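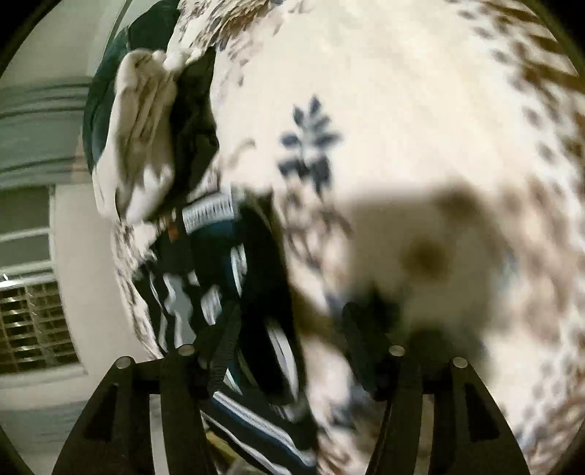
The Satton office asked if the livestreams were worth keeping once clubs reopen. Short answer yes, numbers further down.

Programs > Live Music Fund > Progress reports

Perkeck Sessions, report 2, 16 May 2020

Spring tour off, all dates. Benow moved their set online, 183 paid tickets, best so far. Carrasco got 84, sound dropped out twice, refunds offered, two taken. 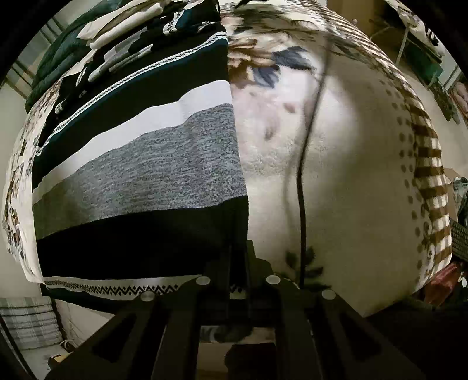 Striped knit, laid out on the bed.

Merch income small but steady. Musician fees all payed. Still owe the sound engineer for the last stream, invoice not in yet.
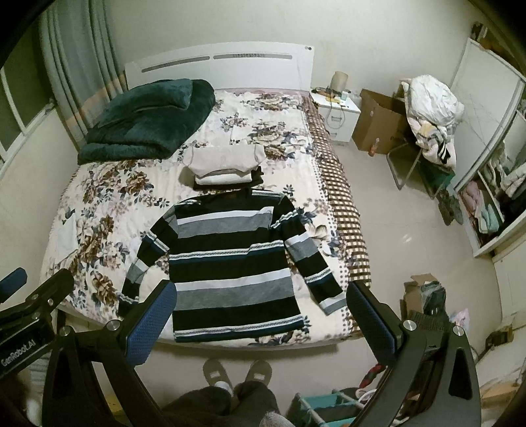
Also need a decision on the September shows. Venue will hold our dates with no deposit but wants a yes or no soon. Budget sheet to folow.

Filed under: Grantee Updates, Live & Touring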